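Unit 4 Handout: Comparing Grippers in Simulation
Robotics Lab Stream, Notard Polytechnic
Updated October 13, 2020

Read this before you book a workstation. The prelab questions are in the course folder and are marked separately.

Purpose

You will run the same set of picks with two grippers and decide which one you would put on the arm for the tabletop tasks in Unit 5. The two grippers are the Revness, a two-finger parallel model, and the Dogbe, a single suction cup. Both models are already in the Grivel simulator, and both bolt to the same wrist flange, so nothing upstream of the wrist should change between runs. If you find yourself editing joint limits, stop and ask your demonstrator.

The report is worth 15 per cent of the unit. Most of the marks are for the failure analysis.

Setting up

Load the living room world from the Unit 4 folder and check that the arm comes up in its ready pose, with the gripper over the table and the fingers pointing down. Don't use the empty world from Unit 3. The furniture matters this time, as the planner has to treat it as obstacles.

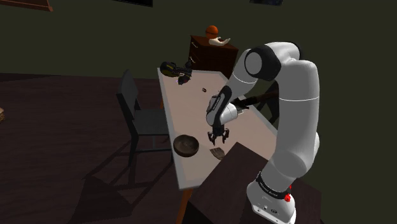 Set the controller to position mode and leave the speed scaling at its default. The approach height is measured from the tabletop to the fingertips for the Revness, and from the tabletop to the lip of the cup for the Dogbe. Start at 152 mm for both. Students in the September intake measured from the flange instead, and a good many of them drove the fingers straight into the table on the first pick.

Maximum opening on the Revness is 90 mm. Anything wider has to be taken by an edge or a rim, and you will need to write your own grasp pose for that. The default pose centres the fingers on the object's bounding box and closes, which is no use at all on a bowl.

Running the trials

Each pair completes 76 picks, split evenly between the grippers. Use the random seed list supplied so that both grippers see the same object placements. A pick counts as a success if the object is lifted clear of the table, held for five seconds and released inside the target zone. A dropped object is a failure even if it lands in the zone.

Log the following for every pick:
Seed number
Object name as it appears in the world file
Planned and final approach height
Result
Failure code, if any (see the table at the back of the lab manual)

Save the log as you go. Grivel does not keep results when the world is reset.

Thin objects

Flat things lying on a table are hard for parallel fingers. The fingertips have to come down almost to the surface before they can close on the sides, and a small error in height gives you either a collision or a miss. Try lowering the final height in 1 mm steps and record where the behaviour changes. Suction usually does better on a smooth flat face, but the contact model in Grivel is generous about seal quality. It ignores surface roughness entirely. Say so in your report if your conclusion depends on it.

Round objects go the other way. A cup needs a patch of surface it can seal against, and the curved side of a bowl may not offer one at the angle you approach from.

Closing force

Leave the force limit on the Revness at the default for the first half of its trials, then halve it and repeat the remaining seeds. Plot the two sets separately. Do not average them.

Report

Maximum four pages, including plots. Keep the analysis to failures you can reproduce from a seed. Attach the raw log as a CSV file and give the simulator version on the cover sheet.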